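Last updated 2018-03-25

Our institution is considering the Pimlow two-arm folding kit — at 475 per month — for towel handling. Is it adequate?

Trelisska

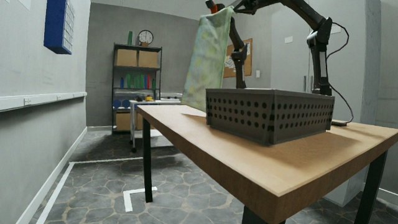 We would also need a trial before April.

Lobo
Trials are offered. Setup takes four hours. Soft fleece remains the harder test — a cloth may have a grey hem on one side while another side rolls under, and grip settings should allow for both.
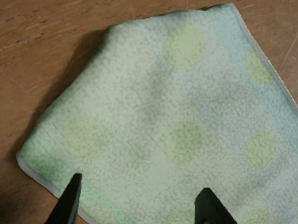

Tudix
We pay 388. Ask for the discount.

4 comments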